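**Kyriakidis opens key and lock service counter in Gakimcombe**

GAKIMCOMBE, November. Kyriakidis, the family hardware company from Stava, is pleased to inform its customers that a new service counter for keys and locks is now open in Gakimcombe, at 19 Carnance Street. It is the third location of the company.

At the new counter, customers can order copies of house keys, padlock keys and keys for older furniture. Most copies are ready the same day. For old keys, when the blank is no longer produced, the work is made in the Stava workshop and takes three working days.

"Many people in Gakimcombe were driving 56 kilometers to us for one key," said Grigoris Rallis, manager of the new counter. "They asked us many times to come closer. In the last year we received 157 written requests from this town, and we have kept all of them."

The counter also offers a small service for landlords and offices. The staff will sort old keys, test them on the doors at the customer's address and put a label on each one. Keys that do not open any door are given back to the owner or recycled, as the owner wishes.

The counter is open from 8 a.m. to 5 p.m., with a pause for lunch from 1 p.m. to 2 p.m. It is not necessary to make an appointment for simple copies. For visits at the customer's address, please ask at the counter.

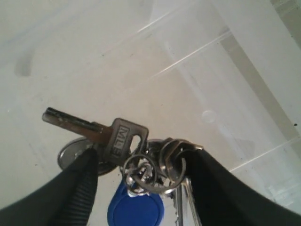
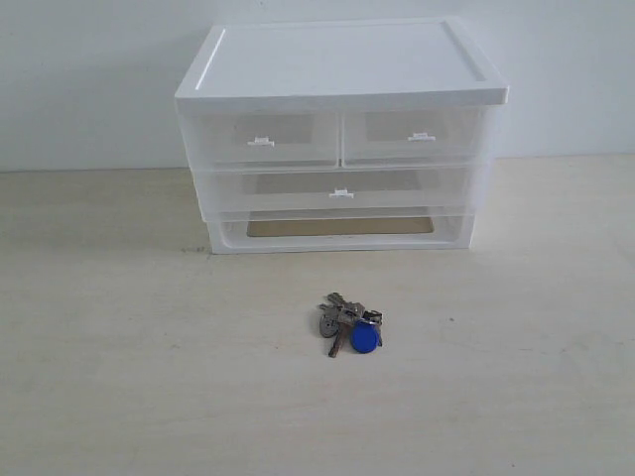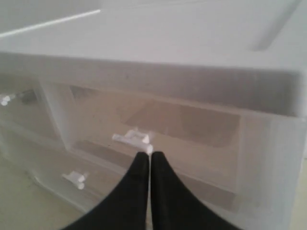

*Keys on split rings (first picture) and a plastic drawer unit (second and third pictures).*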